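Cómo probar si un robot de dos brazos puede ordenar un estante

Guía práctica del taller Otby

Ordenar frascos en un estante es una tarea doméstica modesta y sirve bien para saber en qué punto están las máquinas. Exige encontrar un objeto pequeño, ponerlo de pie si está tumbado, reconocer su color y dejarlo junto a los de su grupo sin tirar los demás. Una persona lo hace mientras habla por teléfono. Un robot con pinzas de dos dedos lo hace a veces.

Lo que sigue es el procedimiento que usamos para medir ese «a veces».

Material

Una mesa rígida con los brazos fijados a los lados. Si la mesa vibra, los resultados no valen.
Un estante bajo, con sitio para separar los frascos por columnas.
Frascos de pastillas vacíos, de plástico translúcido y tapa blanca, en varios colores.
Un programa de control. Nosotros usamos Lorneo para grabar las demostraciones y Trultel para ejecutarlas.
Una hoja de registro en papel. La de cálculo se rellena después.

El conjunto de estante, frascos, abrazaderas y cables nos costó 550 euros, sin contar los brazos ni el ordenador.

Paso 1. Escribir la regla antes de empezar

Hay que decidir por escrito qué cuenta como tarea terminada. Nuestra regla es esta: cada frasco de pie, en la columna de su color, y ninguno de los que ya estaban colocados fuera de su sitio. Un frasco que queda bien puesto después de empujar a otro cuenta como fallo. Si la regla se decide viendo los intentos, se acaba aceptando casi todo.

Paso 2. Preparar la posición inicial

Se deja una parte de los frascos en el estante y el resto sobre la mesa, tumbados y con orientaciones distintas. Conviene variar la distancia al borde y el ángulo. Con los frascos siempre en el mismo punto el robot parece mucho más capaz de lo que es, y en una cocina las cosas no vuelven siempre al mismo punto.

Los objetos ajenos a la tarea se pueden dejar, siempre que sean los mismos en toda la serie. Una planta de plástico en una esquina es suficiente para ver si el sistema se distrae.

Paso 3. Grabar las demostraciones

Una persona guía los dos brazos y repite la tarea completa. Las demostraciones torpes también se guardan, con una nota. Para el modelo que describimos aquí reunimos 3834 movimientos de agarre, y los últimos sirvieron más que los primeros: ya sabíamos qué posiciones daban problemas.

Antes de cada sesión se revisan los cables de las muñecas. Un bucle demasiado suelto puede engancharse en la pinza contraria, y uno demasiado corto frena el giro.

Paso 4. Ejecutar sin ayudar

El robot trabaja solo hasta que termina o hasta que se cumple el tiempo fijado. No se endereza un frasco con la mano ni se acerca el que rodó. Sí se detiene la máquina si un brazo va a golpear el bastidor — eso se anota como fallo y se sigue con el intento siguiente.

Paso 5. Anotar el tipo de error

Anotar solo «bien» o «mal» ayuda poco. Usamos cuatro categorías:

Agarre: la pinza cierra en vacío o el frasco resbala.
Orientación: lo coge, pero no consigue ponerlo de pie.
Color: lo deja en otra columna.
Choque: tira o desplaza un frasco ya colocado.

En nuestra serie de agosto hicimos 139 intentos y 62 cumplieron la regla. El error más repetido fue el de orientación. El color casi no dio problemas.

Qué significa para una casa

Con esos números no dejaríamos a la máquina sola con un botiquín real. En un taller, con piezas iguales y una bandeja que las presente siempre de pie, el mismo equipo rinde bastante mejor, y en ese uso ya tiene sentido probarlo. Zuccaro, nuestro banco de pruebas más pequeño, se dedica ahora solo a eso.

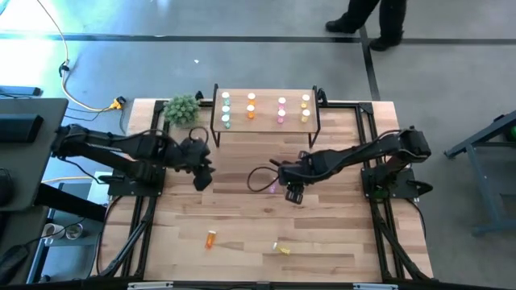 Para repetir la prueba en otro sitio, lo más útil es empezar con un solo frasco tumbado y el estante casi lleno. Cuando esa posición salga de forma regular se añade el segundo, en otro ángulo, y se abre una hoja de registro nueva.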